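받는 사람: 번역문학 독서모임 메일링 리스트
보낸 사람: Kalkidan Yilma
제목: Re: 작가와의 온라인 대화, 질문 모집

안녕하세요, Kalkidan입니다. 답장이 늦어서 죄송합니다. 저는 한국어로 긴 글을 쓰는 것이 아직 느립니다. 틀린 표현이 있으면 편하게 고쳐 주십시오.

Esi Gbeho 님이 쓰셨습니다:
> 7월 모임에 Dela Mahama 작가님이 온라인으로 참석하십니다.
> 소설 『Renmont의 우물』을 끝까지 읽지 못한 분도 오실 수 있습니다.
> 작가님께 드릴 질문을 이 리스트로 보내 주세요.
> 질문은 최대 16개까지 받겠습니다. 비슷한 것은 제가 합치겠습니다.
> 그리고 Bitar 출판사에서 책을 8권 보내 주기로 했습니다.
> 필요하신 분은 저에게 따로 메일 주세요.

Esi 님, 준비해 주셔서 감사합니다. 저는 책을 이미 샀으니 다른 분에게 주시면 됩니다. 제 질문은 아래와 같습니다.

1. 우물을 파는 장면이 47쪽에서 갑자기 끝나고, 다음 장은 딸의 편지로 시작합니다. 처음 원고에서도 이 순서였습니까? 저는 두 번 읽은 후에야 편지의 날짜가 더 앞이라는 것을 알았습니다.

2. 어머니가 부엌에서 혼자 말하는 부분은 문장이 아주 짧습니다. 번역하신 Kwame Dankwa 선생님과 이 리듬에 대해서 의논하셨는지 궁금합니다. 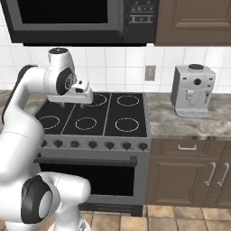
3. 마지막 장에 나오는 노래는 실제로 있는 노래입니까, 작가님이 지으신 것입니까? 가사에 나오는 '마른 손'이라는 말을 저는 잘 이해하지 못했습니다.

4. 다음 소설도 같은 마을의 이야기입니까? 대답하기 어려우시면 이 질문은 빼셔도 됩니다.

한 가지 더 여쭙겠습니다. 지난번에 Mohammed-Awal Lamptey 님이 작가 인터뷰를 정리해서 올리셨는데, 제 컴퓨터에서는 그 파일이 열리지 않습니다. 본문에 붙여서 다시 보내 주실 수 있습니까? 급한 일은 아닙니다.

모임 시간은 저녁 8시로 알고 있습니다. 저는 퇴근하고 바로 접속할 예정이라서 처음 몇 분은 듣기만 하겠습니다.

감사합니다.
Kalkidan Yilma 드림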